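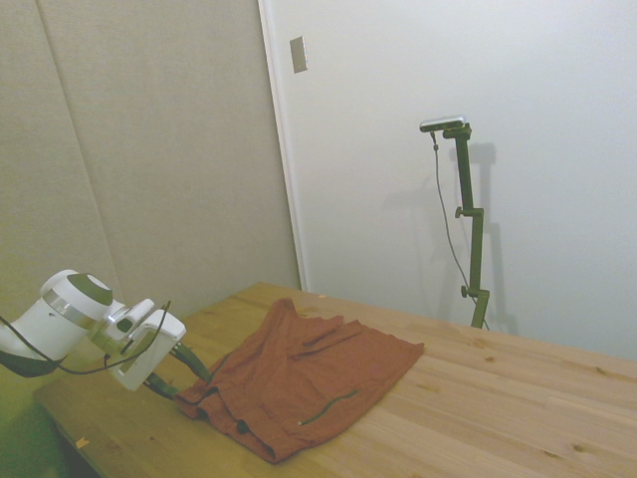

Muddy greens, what am I doing wrong?

Posted by ollport_dabbler, January 2018
Filed under: Acrylics and oils, colour mixing

Been painting in oils since last spring, mostly landscapes from the hill behind us. Every green I mix goes to mud. I use ultramarine and a cadmium yellow, then a touch of burnt sienna to calm it down, and by the time I've calmed it down it is basically gravy. Tried adding white – chalky gravy. Tried a tube green and it looked like a snooker table.

Paper is 200 lb stuff, primed with two coats of gesso, if that matters. Palette is a bit of wood I oiled myself. I've got about half a field done and would rather not scrape it off. Do I need to buy more colours or is it me?

Also is it worth making one of those mixing charts, everyone says so but it looks like a whole weekend gone.

3 replies

Teltum

It's the yellow mostly. Cad yellow leans to orange, so there's red in it in effect, and ultramarine leans to purple so there's a bit more red there. Red kills green. Then you put burnt sienna in, which is more of the same. So you've dulled it three times before it gets near the field.

Get a lemon yellow. Any make. Keep the ultramarine for now, you'll get a decent leaf green out of it, not screaming but clean. If you want it brighter than that, then a phthalo blue, but tiny amounts, it gets into everything including the sandwiches.

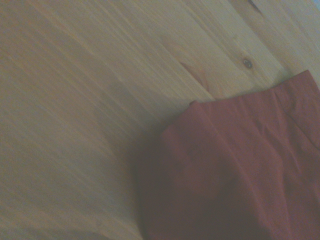
Other thing is how much you stir. I used to mash it all with the knife till it was one flat colour. Stop a bit early, leave some streaks of blue and yellow in and let the brush finish it on the paper. Looks livelier. And wipe the brush between mixes, properly, a rag not a swish in the pot.

Don't scrape the field. Let it dry and put cleaner lights over the top, the dull green underneath makes a good shadow. I've done that loads of times, usualy on purpose by the end.

Chart – yes, but a small one. 4 yellows across if you've got them, two blues down, that's an hour tops. Write the names on in pencil BEFORE you paint, I didn't and now have a very nice sheet of mystery greens.

aretier

just buy sap green, life's too short
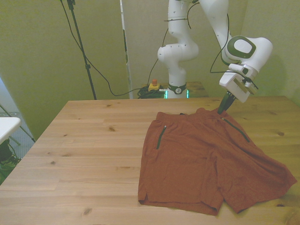 Jia

Agree with Teltum on the yellow. Would add – check what is next to the green. I had a meadow that looked dead for weeks, put a warm pinkish grey in the sky and the meadow woke up, didn't touch the green at all. Dull greens are fine, real fields are quite dull in winter. You want one or two clean spots and the rest can be quiet.

If you do calm a green down use a bit of its opposite, so a cool red, alizarin or similar, on the tip of the knife. Less than you think. Then less again. Burnt sienna is ok with phthalo but with ultramarine it goes grey, thats the mix people use to make grey.

Daylight too. I mixed a whole evenings worth under a yellow bulb once and in the morning it was all blue. Swapped the bulb for a daylight one and it's been better.

Post the field when its dry?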